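Last updated: November
Reading time: 2 min
Search this site

Packers wanted, and people who doubt packing advice

I have read a lot of advice about storing food at home, and I believe very little of it. Buy clear boxes, buy a wire rack, and your evenings will be free. Maybe. Dratdale would like to find out before the Chuensuk guide goes to print, so we need seven people to put things away and tell us where the advice falls apart.

The work is dull. You get a plastic container with a lid and a wire rack to put it in, and you decide where it goes. Then you do it over again with a different layout.
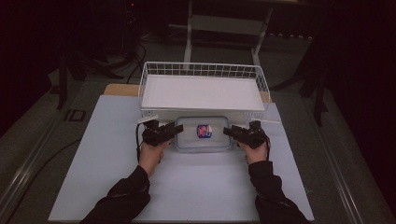

We pay 700 for the full run of six sessions, at the end, to people who finish. If you drop out after the first one, you get bus fare. Sessions start at 7 in the morning, and Yakubu Oyelaran does not hold the door.

You should have a kitchen of your own, or share one with people who annoy you. Training in home organizing is no help here. Amnuay Yimyam has read nearly every book on the subject and still can't find her lids.

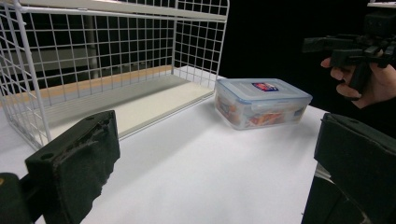
Things we'd like you to argue with: whether a box belongs inside a rack or next to it, whether labels go on the lid or the side, and whether a shelf above makes the space below harder to reach. I have my own opinions and will keep them to myself until you're done.

Please don't apply if you sell storage products. We had two of those last time — both were delighted with everything.

To apply, write half a page to Yurani Arango at the Amport office about something you bought to tidy your kitchen and whether you still use it. Leave out the résumé.

Waraporn Nakpan, Dratdale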